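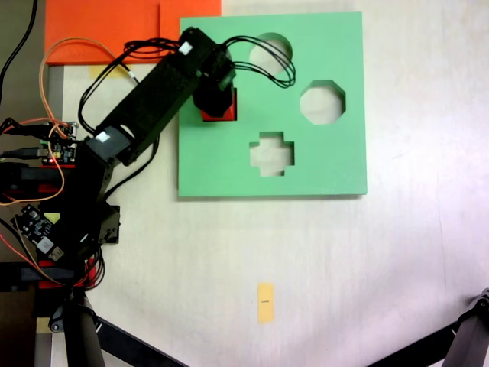 To: Grorkmont Early Learning list
From: Kidus Tefera, Lending Office
Subject: Re: Return dates and incomplete sets

Dear members,

Thank you to those who replied to the November notice. The message from Henok Hadgu raises points that several other centers have also put to this office, and I am answering it on the list with his permission. His message is quoted in full.

> From: Henok Hadgu
> To: Grorkmont Early Learning list
>
> Dear Kidus,
>
> Our center at Kassa has read the new lending terms and has three questions before we sign.
>
> First, the notice gives a loan period of 4 weeks but does not say whether this runs from the day the box leaves your office or from the day it reaches us. Deliveries to Kassa are slow, and we have lost the better part of a week before.
>
> Second, are we to be charged for a piece that was missing when the box arrived? We would like a fair way to report this.
>
> Third, may two rooms in the same center share one loan, or must each room apply separately?
>
> With regards,
> Henok Hadgu
> Kassa Center

On the first question, the loan period begins on the day the center signs for the box. It ends on the day the box is handed to the carrier for return. Time in transit is not counted in either direction. The printed terms will be corrected to say so. Centers that have already signed do not need to sign again.

A loan may be renewed 2 times, provided no other center is waiting for the same set. Requests for renewal should reach this office before the period ends. They may be sent by e-mail or entered in Stadeck, where the waiting list for each set can also be seen.

On the second question, no center will be charged for a piece reported missing on arrival. Please open the box on the day it is received, compare the contents with the sheet inside the lid, and enter any difference in Stadeck under "Condition on receipt." Boards and loose pieces are listed on separate lines of the sheet, and both should be checked.
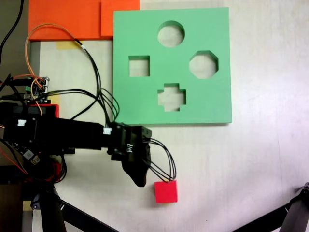
Shape-sorter board with circle, square, octagon and cross openings.

Where a piece is lost during a loan, the center will be asked to pay the replacement cost of that piece only. The earlier rule, under which the whole set was charged, has been withdrawn. Substitutes from other sets should not be placed in the box, even where they appear to match. Sets supplied by Pririx differ slightly from year to year, and mixed pieces have caused a good deal of sorting work here.
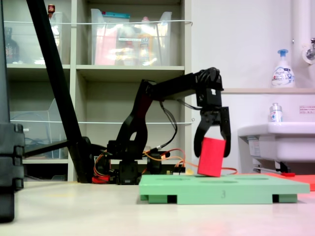 On the third question, rooms in the same center may share a loan. One member of staff must be named as the borrower and will receive all notices. No more than 20 children should be entered against a single loan, as the figure is used in planning new purchases. Larger groups should apply for a second set.

Cleaning remains the duty of the borrowing center. Pieces should be wiped with mild soap and water and dried fully before packing. Please do not use bleach or put any item in a dishwasher. Cloth bags may be returned unwashed.

The office accepts returns in person until 4 p.m. Boxes should not be left outside the door after that time.

Further questions may be sent to the list or to me directly.

Respectfully,

Kidus Tefera
Lending Office
Grorkmont Early Learning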